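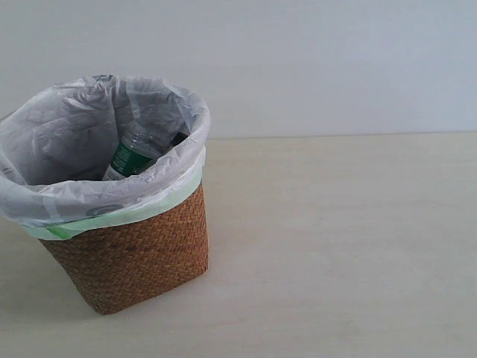

# 捨てる前に一晩置く、という贅沢について

引っ越しのたびに思うのだが、人間の所有物のうち、本人が「所有している」と自覚しているものは案外少ない。残りは、いつのまにか同居しているだけの連中である。片方だけの手袋、どの機械のものとも知れない充電器、前の前の職場でもらった記念のペン。家賃も払わずに引き出しの一等地を占めている。

世の片づけ本は、この連中に厳しい。迷ったら捨てろ、一年使わなかったら捨てろ、心が動かなければ捨てろ。命令形が続く。私も何冊か読み、読むたびに感心し、そのあとで片づけ本そのものの置き場所に困った。

私が文句を言いたいのは、捨てることに対してではない。捨てる速さに対してである。

先日、ケープタウン出身の友人ゾラニ・ネル(Xolani Nel)と電話で話していて、この話になった。彼は翻訳の仕事をしていて、訳文の下書きを一切捨てない。消した文は別のファイルに移し、仕事が終わってもまだ取ってある。何のためかと訊くと、「明日の自分は、今日の自分より賢いかもしれないから」と言う。殊勝な心がけである。もっとも、そのファイルを開き直したことがあるのかと重ねて訊いたら、しばらく黙ってから天気の話を始めた。

それでも私は彼の肩を持つ。読み返さない下書きには、読み返さないなりの働きがある。捨てていないと思うからこそ、思いきって消せるのだ。退路のある人間のほうが大胆になれるというのは、将棋でも恋愛でもだいたい同じで、私は両方弱いからよく知っている。

思えば昔のごみ箱には時間があった。紙を丸めて放りこんでも、収集日が来るまではそこにいた。夜中に「やはりあの一行は悪くなかった」と思い直し、底のほうから皺だらけの紙を引っぱり出すという、あまり人に見せたくない姿勢を取ることもできた。紙には茶殻の匂いがついたが、一行は戻ってきた。たいていの場合、読み返すとやはり悪かったけれど、それは匂いのせいにできた。

今の「削除」は速い。しかも親切である。以前使っていたAlidiaというメモのアプリは、ものを消すたびに「すっきりしましたね」と褒めてくれた。褒められると人は調子に乗る。私は勢いづいて879件のメモを一晩で消し、翌朝、歯医者の予約がいつだったかを思い出せなくなった。歯医者に電話して訊ねたところ、予約は前の日だった。すっきりしたのは予定表だけである。

そういう目に遭ってから、私は捨てる前に一晩置くことにしている。箱をひとつ決めて、いらないと思ったものはまずそこに入れる。翌日になってもいらなければ捨てる。規則はそれだけなので、本にするには薄すぎるし、講演の依頼も来ない。

一晩置くと何が起こるか。大半の場合、何も起こらない。昨夜いらなかったものは、今朝もいらない。ところが、ときどき気が変わる。先月は、Grernardという文具店の古い領収書の裏に、父の字で味噌汁の分量が書いてあるのに気づいた。分量はまちがっていた。あのとおりに作れば、海水に豆腐を浮かべたようなものができる。それでも父が一度は味噌汁を作ろうとしたという証拠であって、私の知るかぎり、ほかに証拠はない。いまは冷蔵庫の横に貼ってある。

当然、反論はあるだろう。一晩が二晩になり、二晩が一か月になり、やがて部屋ごと箱になるのではないか。まったくそのとおりで、私の箱もいちど溢れた。九月にまとめて片づけると宣言した年には、九月が三回来た。先延ばしと熟慮は見た目がそっくりで、本人にも区別がつかないことがある。私はそういうとき熟慮のほうだと考えることにしているが、家族の見解は異なる。

ただ、この弊害を認めたうえでも、速く捨てることがそれほど偉いのかという疑問は残る。即断即決は、会議の席ではたしかに立派に見える。昔勤めていたRemgateという会社の上司は、届いた書類を立ったまま読み、立ったまま捨てる人だった。部下は皆ほれぼれと眺めていた。そして午後になると、その部下たちが手分けして、捨てられた書類の写しを各部署に頼んで回った。114ページの契約書を頼み直した日のことは、今でも電話口の相手のため息ごと覚えている。上司の机はいつもきれいだった。

言葉についても同じことを思う。腹を立てて書いた手紙は一晩寝かせろと、祖母の代から言われてきた。寝かせた手紙は朝になるとたいてい恥ずかしい。ところが、意見を変えること、人とのつきあいを切ること、長年の習慣をやめることになると、われわれは急にせっかちになる。損切りだの断捨離だのと名前までついて、ぐずぐずしている者は意志が弱いことにされる。

意志が弱いのは事実なので、そこは争わない。ただ、弱い意志にも弱いなりの段取りがあっていいと思うのである。

この原稿も、昨日いったん全部消した。一晩経って箱から拾いあげ、前半の冗談を2つ減らし、結局1つは戻した。どれを戻したかは言わない。ゾラニには送ってある。返事はまだなく、彼のことだから、きっとどこかに取っておいてくれているのだろう。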